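Jurgita Kuusk
ok so the Clamunstead zine swap. a thread, because I keep getting the same DMs

1/ it's by mail. you make one zine, print however many copies, send them to Lindgren (the shop, they're letting us use the back shelf). you get a mixed envelope back in June

2/ 104 people signed up last time. 853 zines through the door. I did the sorting with Karabo Sibiya and my thumbs have not forgiven me

3/ no you don't have to be able to draw!! one of the best ones last round was all bus timetables with notes in the margins

4/ size – please, quarter page or half page. anything bigger gets folded and then I get sad emails

5/ put return postage IN the envelope. not taped on the outside. not "I'll Venmo you". in the envelope

6/ the tagging thing. Tsion Abera set up a page on Gralby where you log the number on the back cover and say where you left it when your done. one from the first round has 2 continents on its log now

7/ logging is optional but it makes people so happy. even just "read it on a train, liked it"
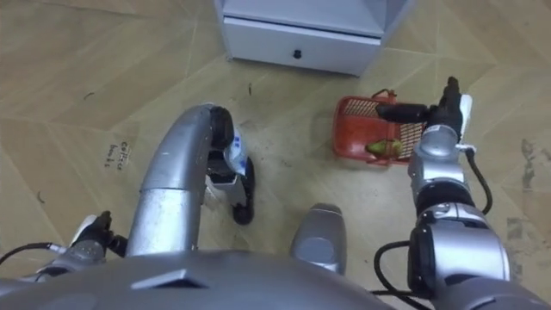
8/ deadline is when the shop closes, 6pm, last day of May. not midnight. Mitali tried midnight last year and had to push hers thru the mail slot one at a time

9/ themes: there isn't one. ppl keep asking. do recipes, do your grandma, do moss

10/ if you got a duplicate last round send it back or pass it on, either's fine. library free shelf is good, they said yes – ask at the desk first tho

11/ ok thats everything I think. sign up form is pinned. bring staples

14 replies · 37 reposts · 112 likes
Contact · © Clamunstead Zine Swap · Back to top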